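Home | Stories | Recipes | Suppers | Write to Us

The Dumpling Night at Pernimthorpe

Jaime Pinheiro had promised dumplings for 32 people before he had ever folded one, and he was absolutely delighted about it.

"They're only little parcels!" he told Mi-kyung Son over the counter of her shop. "I've made pasties. I've made samosas. I once made a whole tray of ravioli with a wine glass and a fork!"

Mi-kyung looked at his hands, which were large and had flour on them already, though it was only nine in the morning.

"What filling?" she asked.

"Kimchi and tofu. Quentin's vegetarian, and so are half the choir."

"Is your kimchi old?"

"It's brand new! I bought it yesterday."

She shook her head and went through the beaded curtain at the back, and he heard a fridge door open and a good deal of glass being shifted. When she came out again she was holding a jar so full that the lid had domed. She put it down in front of him and turned the lid a very small way, and it hissed at them both.

Oh, that smell! It was sour and deep and a bit fizzy, like cider and garlic and the inside of a cellar, and Jaime had to put his hand on the counter. He had eaten kimchi plenty of times, out of packets, on toast, once in a cheese sandwich at Pernimthorpe station that he still thought about, and none of it had smelled so alive.

"New kimchi is salad," said Mi-kyung. "You eat it with rice and you are happy. For mandu you want this one. Squeeze it. Then squeeze the tofu. Then when your arms hurt, squeeze both again."

He carried it home up the hill inside his coat, with the scarf round it.

Quentin Marty was already in the kitchen with the big pan out and the radio on, chopping spring onions so fine they were nearly a liquid. He had been told to do glass noodles, too, and they sat in a bowl looking like something off a beach.

"Smell this," said Jaime, and opened the jar under his nose.

Quentin put the knife down. "Well, that's the whole evening sorted," he said, and went straight in with a fork.

They squeezed. They squeezed the kimchi in a tea towel over the sink until the towel was orange for life, and saved the juice in a mug because Jaime couldn't bear to see it go down the drain (he was right, it went into the dipping sauce with soy and a little vinegar and a pinch of sugar, and people were drinking it off their spoons by the end). They squeezed the tofu until it crumbled like damp chalk. They chopped the noodles and toasted the sesame seeds, and Jaime stirred it all together with his bare hand and plenty of black pepper, tasted it, and shouted.

"Too much salt?" said Quentin.

"No! It's just lovely!"

The wrappers were another matter. The first one split. The second one looked like an ear. The third was so full that it lay on the tray sighing out its filling at both ends, and Quentin laughed until he had to sit down on the step. By the time Min-kyu Ban came to the back door with the borrowed steamers stacked up to his chin, they had made 20, and every one of them was a different animal.

Min-kyu put the steamers down and looked along the tray for a long time.

"That one's a hedgehog," he said.

"That one's my best!"

"My gran used to say the ugly ones were for family." He was rolling up his sleeves as he said it, and then he had a wrapper flat on his palm and a wet fingertip going round the edge. A teaspoon of filling, no more. Fold, press out the air, press again, and then the two corners brought round to meet each other like somebody hugging their own knees. He set it on the tray. It sat up by itself, fat and neat.

"Do it again," said Jaime. "Slowly!"

So he did it again, slowly, and then they all did it, three men round a table with the window steaming up and the radio playing something with far too many trumpets. The trick was the teaspoon. Jaime had been using a dessertspoon, out of generosity, and a dumpling can't be doing with generosity. Once he had that in his fingers he was off. He did ten without a split. He did a whole row of them and called the others to come and look, although they were standing beside him.

At half past five Min-kyu counted up. One hundred would have been three each, with a few over for the cooks. They had made 300.

"I may have got carried away with the dough," said Jaime.

The hall was noisy and cold when they got there and noisy and warm ten minutes later, once the steamers were going. Ju-won Shim from the altos had brought pickled radish, cut into yellow moons, and a pan of clear mushroom broth for anyone who liked their mandu in soup. The first batch came out shining, and you could see the orange of the kimchi through the skins. Jaime carried the plates round himself and hovered at every elbow.

"Blow on it," he kept saying. "Blow on it first! It's hot in the middle!"

Not one of them blew on it. They gasped and flapped their hands and reached for another.

Mi-kyung Son came late, after shutting the shop, and stood in the doorway with her hat still on. Jaime brought her a plate with five of the neat ones and, after a moment's thought, the hedgehog. She ate the hedgehog first. She chewed it all the way through, looking up at the lights.

"You squeezed it," she said.

"Twice! My arms still hurt!"

She nodded, and dipped the next one, and gave him the empty jar lid out of her pocket, the spare one, a good tight one. "Bring the jar back on your way past," she said. "I'm salting cabbages in the morning. You can carry the big tub, and then I'll show you the paste."

He was there before she'd got the shutters up.

Contact | Copyright Pernimthorpe Suppers | Back to top

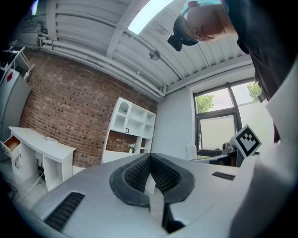 Can kimchi mandu be frozen before they are cooked?

Freeze them raw on a floured tray, spaced so they don't touch, and tip them into a bag once they are hard. Steam them straight from the freezer and give them a few extra minutes.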